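Print | E-mail

Wed 14 March

Up too late again. The Dokham page is finally unlocked so I got straight in before work, coffee on the keyboard (nearly). Fixed the speed section. Somebody had him at "immeasurable" off one panel, the one where he leaves the moon gate. No. He's fast, he isn't that fast. Put it back to what we agreed in November.

Then the Flelunent vs Vulov thread. 57 new replies overnight!! Read maybe half. Rui Bettencourt still says Vulov wins 2 rounds out of 3 becuase of the shadow clones, and still won't say which version of Vulov. Season one Vulov can't even make clones. Asked him again. No answer, just a gif.
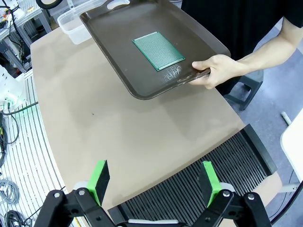
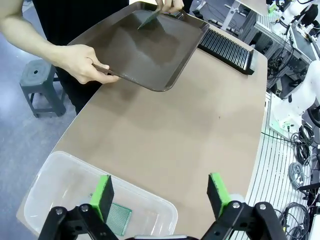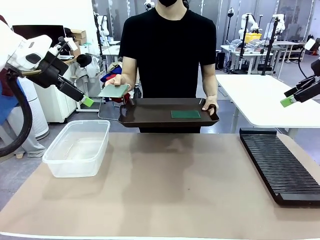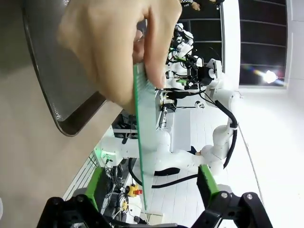 Tray in the first three, green board in hand in the last.

Lunch, read chapter 16 on my phone. Meireles gets her second form back, so her whole powers list needs redoing, plus weaknesses. Does the mirror armor count as a form or as equipment? Wrote equipment. Will get yelled at.

Tonight: sources for the regen claim, up to 3 scans, crop them properly this time. Answer the mod mail. Rui wants a rematch thread, Meireles against Flelunent, no prep time. Told him ok but keys first, feats only, no statments from the author's Q&A.

Bus. More later

Print | E-mail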